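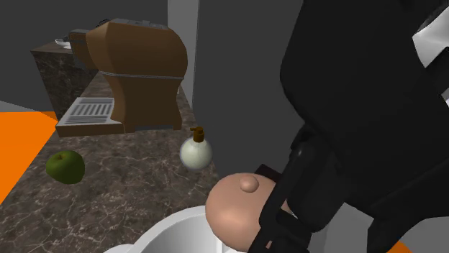
Brown espresso machine on a dark marble counter

Search the help pages Go
All topics

Got an email saying my Ravilier password was exposed. Is it real?

It says 700 accounts were affected and that I have to reset within 60 minutes using the link. I used the same password for my Julthorpe mail. What should I do first?

2 answers
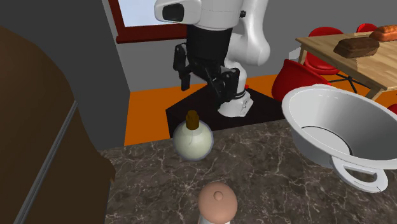

Pruvost, community moderator

Don't use the link. Type the Ravilier address into your browser yourself and sign in from there. If a reset is required, you will get the prompt after signing in. A short deadline is common in phishing mail – it doesn't prove anything either way, but treat it as a warning.

Change the Julthorpe password first. Whoever gets into your mail can reset everything else. Then:

- sign out of all other sessions
- check for forwarding rules you didn't set up
- turn on two-step sign-in
- change Ravilier to a password you don't use anywhere else

If you already clicked and typed your password in, do all of this now from a different device.

Ziscombe
Member, 106 posts

mine was real I think, got it in June. Changed the password and never heard anything more. They should just text people

Last updated: December 4, 2018

Comments (3)

The forwarding rule thing is worth doing. I had one going to an address I'd never seen.

Where is "sign out of all other sessions" in Julthorpe? I only see it on the website, can't find it in the app.

Website only as far as I know – Settings, then Security, bottom of the page.

136 people found this page helpful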